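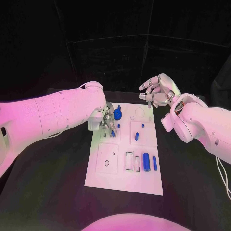 On ne nous enlève pas le travail, on nous enlève la partie qu'on faisait sans y penser, et c'est justement celle qui reposait, selon une opératrice de l'équipe du matin. Chez Dratell, le sujet occupe toutes les pauses depuis mai.

Le sous-traitant, spécialisé dans les petits ensembles mécaniques, a confié une partie de ses essais de montage à des robots à deux bras. Projet baptisé Sinia, en interne. Pas encore de mise en production — la direction parle d'une « phase d'apprentissage », sans date de fin. Pour l'instant les bras s'exercent sur des platines, avec pions et cylindres bleus à manipuler. Les vraies références client, ce sera pour plus tard.

Côté atelier, ça change déjà les journées. 30 salariés au montage, 3 d'entre eux détachés à plein temps sur le projet. Leur tâche : préparer les platines, surveiller, noter les ratés, recommencer. Les autres ont récupéré leurs postes, en rotation. Certains apprécient de bouger un peu. D'autres beaucoup moins, surtout l'après-midi, où l'on se retrouve à tenir deux postes quand il manque quelqu'un.
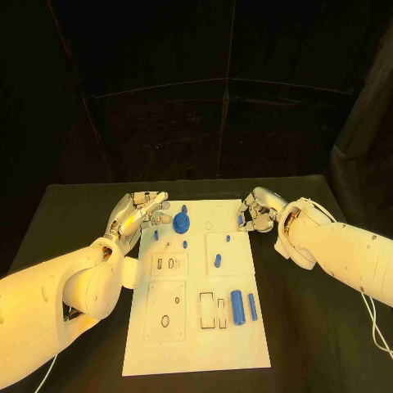 Un petit pion bleu dans la main droite du robot, au-dessus de la platine.

Premier point de friction, le relevé. Chaque essai doit être saisi sur une tablette : pièce tombée, pièce de travers, pièce bien posée, intervention humaine ou non. 2 991 essais enregistrés à la fin du mois, dont 1 215 avec intervention d'un opérateur. Un chiffre que la direction juge « normal à ce stade ». Au montage on le lit autrement : autant de fois où il a fallu se lever, remettre en place, relancer, resaisir.

Deuxième point, la paie. Les détachés gardent leur salaire de base mais perdent la prime de rendement, calculée sur les pièces sorties. Or un essai n'est pas une pièce sortie. Une compensation est à l'étude. Rien de signé. Les représentants du personnel demandent qu'elle soit retroactive, et que l'affectation au projet se fasse sur la base du volontariat. Réponse attendue avant l'été.
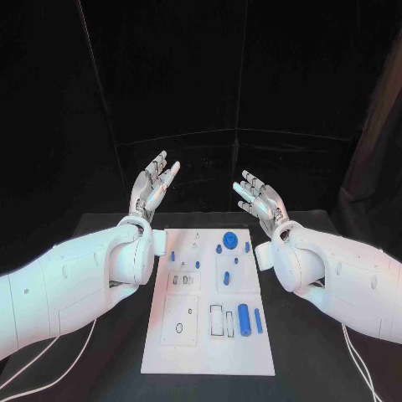
Deux mains ouvertes au-dessus de la platine. Les pièces bleues sont posées en dessous.

Pour les volumes, pas d'inquiétude immédiate. Le contrat avec Nornia, principal client du site, court encore et il impose un contrôle visuel humain en bout de ligne. La clause n'a pas bougé. Elle pourrait être rediscutée au renouvellement, c'est ce qui se dit dans les couloirs, mais Nornia n'a pas répondu à nos questions.

Autre changement, plus discret : les horaires. La salle d'essai tourne dès 6 heures, avant l'équipe du matin, et il faut bien quelqu'un pour démarrer. Un tour d'ouverture a été mis en place. Payé en heures supplémentaires pour le moment. Ceux qui viennent de loin s'arrangent entre eux, et échangent leurs tours sur une feuille collée à la porte du vestiaire.

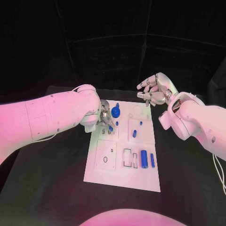
La formation, elle, avance plus lentement que prévu. Deux jours assurés par le cabinet Peng, un troisième promis puis repoussé. Au programme : arrêt d'urgence, reprise après défaut, bases du paramétrage. Le paramétrage, c'est ce que les opérateurs réclament le plus — aujourd'hui, pour la moindre correction de trajectoire, il faut appeler le bureau des méthodes et attendre. Parfois une demi-heure. Parfois le lendemain matin.

La direction assure qu'aucun poste ne sera supprimé « du fait de Sinia ». Formule que les représentants du personnel voudraient voir écrite noir sur blanc, avec une durée. Deux intérimaires n'ont pas été renouvelés au printemps ; sans rapport avec le projet, selon l'entreprise, qui invoque une baisse saisonnière des commande. Une réunion est prévue à 14 heures en salle de pause, ouverte aux deux équipes. A l'ordre du jour, la prime, les tours d'ouverture et le troisième jour de formation.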